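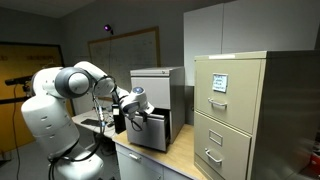
Mbali Molefe learnt to sing from her aunts, at the back of a church hall in Pratdale, and she can still tell you which of them stood where. The eldest took the bottom line and never let anyone share it. The youngest took the top and went sharp when she was happy. None of it was written down, and when Mbali started asking the older families in the valley for their harvest songs, she found that most of them had never been written down either. What she has gathered since is kept on paper, every verse of it. If you have ever owned a small grey filing cabinet with two drawers, the sort that will sit up on a wooden countertop, you will know how little room that is, and you will understand why she laughs when people ask her about "the archive". "It's songs," she says. "It's songs and some very bad handwriting."

By Nelly Carhuamaca
Tue 25 May
9 minute read

I met her on a wet morning in the café at the top of Zabala Street, where the windows steam up and the woman behind the counter sings along with the radio a third above the tune. Mbali noticed within a minute. "She's good!" she whispered, and lost her thread completely, and we both listened until the song ended and the news came on.

She is quick to laugh, talks with her hands and starts humming whenever she can't find a word. In the two hours we sat there she sang me parts of eleven different songs, most of them under her breath, one of them loudly enough that a man put down his newspaper. I had come to ask about the book, which comes out in August and is called Songs from the Top Field, but the book kept slipping away from us.

"I never meant to make a book," she says. "I wanted to know the second verse of one song. That was all I wanted. My aunt sang the first verse every year when the beans came in and then she'd go la la la for the rest, and it drove me mad as a child. I thought, somebody must know what happens next."

Somebody did. It took her four years to find him. Amparo Puma, who taught her at primary school and is still the person everyone in Pratdale goes to with a question, sent her to a retired carter living out past the mill at Hedamow. He knew the second verse, and the third, and a fourth that he refused to sing in front of a woman. "He made me turn round," Mbali says. "I had to face the wall! And then he sang it to my back, and it was filthy, it was wonderful, and it was in a completely different key from the other three."

The carter passed her on to his cousin, and the cousin had nine songs, two of which were the same song with the names changed. From there it spread the way these things do, along family lines and over garden walls. She has 283 songs now. She knows the figure because the publisher needed it for the back cover and she had to sit down one weekend and go through the lot. Of those, 100 are in the book.

How do you choose?

"Badly," she says. "With tears." She and Girish Tripathi, who wrote out the tunes, spent most of a winter arguing about it at his kitchen table. Girish plays the fiddle and the harmonium and had never heard of a harvest song before he moved to the valley. Mbali thinks this was the luckiest thing that could have happened. "If he'd grown up with them, he would have tidied them. He'd have thought he knew how they went. Girish would play me back what I'd recorded and say, is it really like that, is that note really there? And I'd say yes, that's Mrs So-and-so, that's what she sings. So he wrote down what she sings."

I spoke to Girish later by telephone and he put it more bluntly. "Half of them don't fit in bars," he told me. "You have a line of seven beats, then a line of nine, then she breathes. The breath is part of it. I gave up on time signatures by the second week and I was a much happier man."

This matters a good deal to both of them. A lot of the old printed collections straighten things out. A collector with a good ear and a piano at home hears a tune bend a little and bends it back, and by the time it reaches the schoolroom it could have come from anywhere. Mbali has plenty of affection for those books (she owns most of them, and learnt to read music from one) but she finds them frustrating too.

"There's one that has our bean song in it," she says. "Our bean song! I was so excited. And it goes like this." She sings it, four square lines, rather pretty. Then she sings it again the way her aunt does, with the third line starting before the second has properly finished and a note in the middle that I couldn't find on any piano. The hair stood up on my arms. The man with the newspaper had stopped pretending to read it.

"You see?" she says. "The first one is nice. The second one has people in it."

She is careful, when we get on to the singers, about whose songs these are. Everyone in the book is named if they wanted to be, and some didn't. One family asked for their song to be left out altogether, having sung it at a funeral, and she took it out the same day. Another woman agreed to everything, saw the proofs, and rang up to say that one word was wrong and had been bothering her for a fortnight. The word was "and". It should have been "but". Mbali changed it and says the whole song is different now, much sadder.

The songs themselves are mostly about work, and mostly complaining. That surprised me. I suppose I had expected golden fields. "Oh, no," says Mbali, delighted. "No, no. It's all backs and knees. It's all, when is dinner, and why has he given us the steep bit again." There is a long one about a foreman with a gold tooth, to which each family has added its own insults. There is one made up entirely of excuses for being late. There is a song for carrying water that speeds up as it goes, so that you have to finish your journey before you run out of breath, and which she and her sisters used to sing on the way home from school with their bags on their heads.

And then there are a few that are something else. She won't sing those in a café. The one she talks about longest is called, in the book, "Leave the Corner Standing", and it is sung at dusk on the last day, by whoever is left in the field. It has only four lines. She collected it from Maribel Echeverri, who was ninety at the time and had not sung it in front of anybody since her husband died.

"I'd been to see her five or six times," Mbali says. "We drank tea. She gave me all the funny ones, she was very, very funny. And I was putting on my coat and she said, there's another one, sit down. I didn't have the recorder on. I didn't dare reach for it. So I just had to learn it, right there. She sang it and I sang it back, and she shook her head, and sang it again. We did that until it was dark."

She stops and looks into her cup for a moment.

"That's how you're supposed to get them, of course. That's how my aunts got theirs. I'd been going round with my little machine for years and I'd forgotten."

Since then she has tried to learn every song by ear before she goes back to a recording. It's slower, and she gets things wrong, and she thinks the singers like it better. People correct you in a way they would never correct a microphone. They tell you what the song is for. Maribel, as it happens, has heard the finished page read out to her and approves of it, apart from the title, which she says is a bit much.

There will be singing to go with the book. The Pratdale hall has been booked for the launch and the aunts, three of whom are still going strong, have already fallen out over who begins. A choir at Caltix has asked for parts, which has set off another round of arguing at Girish's table. Can you give a choir a tune with the breaths in it? Should you? Girish says let them have it and see what they do. Mbali has come round to his view, more or less.

"Somebody will get it wrong and like it better that way," she says. "I'd love to be there when they do. I'd write it down!"

I ask whether she ever found out what her aunt thought of the missing verses. She had taken them home to her, all four, and sung them at the kitchen sink, the rude one included. The aunt carried on drying plates until she'd finished.

"She said, oh, I knew those," says Mbali, and she laughs so hard that she has to put her cup down. "She said she just liked the la la la."

Songs from the Top Field, collected by Mbali Molefe with tunes set down by Girish Tripathi, is published in August. It runs to 270 pages and has an index of first lines.

Related
The bell-ringers of Hedamow and their missing tenor
Learning the harmonium at sixty
What we sang on the school bus: your letters
A short history of the Zabala Street bandstand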